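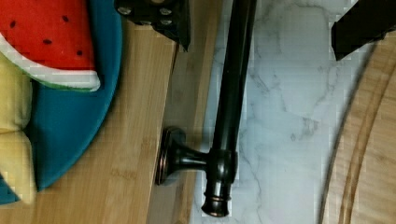 Wrist view, kitchen counter set: faucet between the fingers, plate with plush food to the left.

Arthur Teleoperation Kit – Frequently Asked Questions

These answers cover recording demonstrations with the Arthur arm at the Addale and Radirville sites. For wiring and mounting, see the installation guide.

What is the difference between hand guiding and remote control?
In hand guiding, the operator holds the arm by the collar above the wrist and moves it through the task. The joints are set to low stiffness and the controller compensates for gravity. In remote control, the operator moves a leader arm and Arthur follows. Both modes write the same file format. Do not mix modes within one session.

Which mode should I use?
Use remote control for anything recorded with the wrist camera. During hand guiding, the operator's forearm often enters the view, and a policy trained on those recordings may come to depend on it. Hand guiding is still the faster way to teach fixed waypoints, such as a park position.

How many demonstrations does a task need?
Our default is 101 per task variant. Tasks with one rigid object and a fixed goal may need fewer. Soft or heavy objects usually need more, and so does any task where the object can be picked up in several orientations.

Do failed attempts count?
No, but keep them. Press the red pedal at the end of the attempt and the episode is saved with a fail flag. The training script skips flagged episodes unless told otherwise. A fumble that the operator recovers from is not a failure and should not be flagged.

Where should the fingers be when I start an episode?
Open, and clear of the object. Starting with the object already gripped removes the approach from the recording, and the approach is where most policies go wrong.

How do I grip long or uneven objects, such as a faucet?
Close on a straight section with a constant diameter. On a faucet this is normally the spout pipe. Avoid the handle stem and any flared base, where the fingers can slide along the taper. Lift straight up for the first part of the move, then rotate. If the object lies across two surfaces of different height, approach slowly – the lower side gives less warning before contact.

Does it matter what else is on the counter?
Yes. Plates, cutting boards and toy food are part of the set and should be moved between episodes according to the layout sheet. If the plate stays in one place for a whole session, the policy can learn to use it as a landmark.

Do shiny surfaces cause problems?
Sometimes. Dark glossy metal reflects the room lights as thin bright lines that shift as the wrist turns. Lock the exposure before the session and leave the overhead lights at one setting.

The recorded video looks blocky. Is the camera faulty?
Probably not. Blockiness in finely patterned areas, such as marble veining, comes from video compression. Raise the bitrate in the recorder settings. The default is 2000 kbps, chosen for the older network link at Radirville. Change it before the first episode, not partway through.

What does error 808 mean?
The leader and follower arms have drifted too far apart. Release the trigger, bring the leader back to its rest cradle and press Resync. The current episode is discarded.

Can two operators share a session?
Yes, if each logs in with a separate operator ID. People differ in speed and in how early they close the gripper, and the ID lets the training script balance for this.

How long are recordings kept?
Raw episodes stay on the local recorder for 7 days and are then moved to the Lellcombe server. Episodes without a task label are not moved – label them before the end of the session.

Can I replay a demonstration on the arm?
Yes, from the Review tab, at reduced speed. Replay repeats the recorded joint positions and ignores the camera, so every object must be back at its starting position. Keep a hand on the stop button.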